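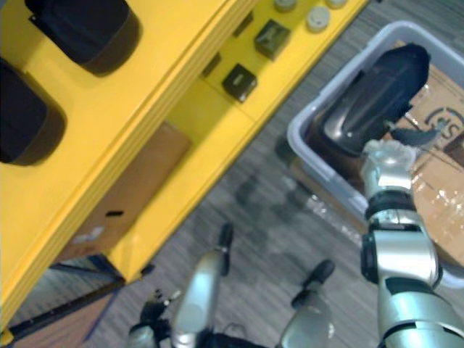 Gelbes Regal mit zwei Ebenen, rechts ein Kunststoffbehälter.

Fodis-Lagerbestand - Datenblatt und README

Inhalt

Fodis ist ein tabellarischer Datensatz zur Bestandsführung in kleinen Ersatzteillagern. Er enthält Zu- und Abgänge, Inventurdifferenzen und Nachbestellungen aus 3 Lagern der Firma Zindis. Eine Zeile entspricht einer Buchung. Stammdaten der Artikel liegen in einer eigenen Datei und werden über das Feld artikel_id verknüpft.

Dateien

buchungen.csv - alle Buchungen, 11 Spalten
artikel.csv - Artikelstamm, 5 Spalten
lagerorte.csv - Regal, Ebene und Fach je Lagerort
schema.json - Datentypen und zulässige Werte

Trennzeichen ist das Semikolon, Kodierung UTF-8 ohne BOM. Dezimalzahlen verwenden den Punkt. Leere Felder bedeuten "nicht erfasst"; eine Null ist immer eine gebuchte Null.

Erfassung

Die Buchungen stammen aus dem Lagerprogramm Endel und wurden unverändert exportiert. Inventurdifferenzen tragen den Buchungstyp INV und sind vorzeichenbehaftet. Umlagerungen erscheinen als zwei Zeilen mit gleicher vorgang_id. Bis einschließlich November wurden Umlagerungen innerhalb desselben Regals nicht gebucht, der Lagerort ist in diesem Zeitraum nur auf Regalebene verlässlich.

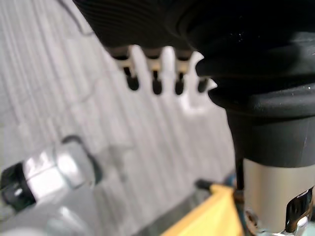
Für Auswertungen auf Fachebene sollten deshalb nur Buchungen ab Dezember herangezogen werden. Das Feld ort_sicher ist entsprechend gesetzt.

Bekannte Einschränkungen

- 19 Artikel haben im Lauf der Erfassung ihre Mengeneinheit gewechselt (Stück auf Packung). Die alte Einheit steht in einheit_alt, eine Umrechnung ist nicht enthalten.
- Preise und Lieferanten wurden entfernt.
- Zeitstempel geben den Moment der Buchung an. Die Entnahme kann früher erfolgt sein, vor allem bei Sammelbuchungen zum Schichtende.

Prüfung

Das Skript bhatt_check vergleicht die Summe aller Buchungen je Artikel mit dem letzten Inventurstand. Abweichungen werden nach abweichungen.csv geschrieben. Negative Bestände führen zu einer Warnung, der Lauf wird fortgesetzt.

Aufruf: bhatt_check --daten ./fodis --streng

Mit --streng bricht der Lauf bei der ersten unbekannten artikel_id ab.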